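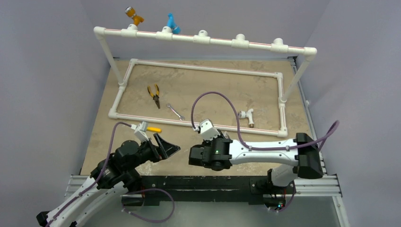 2 min read

The watering manifold, continued

Readers of the June issue will remember that we promised a pipe frame for the shared beds at Venwood, so that several hoses could run off one supply and the evening argument over the spigot could come to an end. The argument is in excellent health. The frame, at least, now stands up without being held.

The design is plain white plastic pipe: a flat loop for a base, two uprights, and a crossbar with five tees along the top. Each tee gets its own valve, and each valve gets its own color, a decision that took one full meeting and most of a second. Orange-yellow is on the first tee and blue is next to it. The remaining three tees are open to the sky and would make a handsome fountain.

The crossbar also has a bit of a slope to it. One faction holds that this will help it drain before the first frost. The other faction owns a level. We will be loosening an upright and trying again.

The white valve is next in line and has been laid out inside the loop along with the pliers and the small wrench. Please go easy with both. Threads on plastic fittings strip if you so much as frown at them, and the last batch of tees from Sasura went to an early grave under somebody's very strong forearms. Finger tight, then a nudge with the wrench, then put the wrench down and walk away.

What we still need:

Two more valves, any color not already spoken for. Green has been requested. Purple has been requested with more feeling.

Thread tape. We own 9 empty spools of it.

Hose, 80 feet or so we are told, but bring whatever is behind your garage and we'll measure it when it gets here.

Spending on the project stands at $215, which includes a $5 bucket that has since gone to live with the tomatoes. Receipts go in the coffee can by the shed door, where the earwigs will look them over.

Once all the valves are on, the frame moves out to the beds on the Kondside path for a test with the water running. Wear shoes you don't care about.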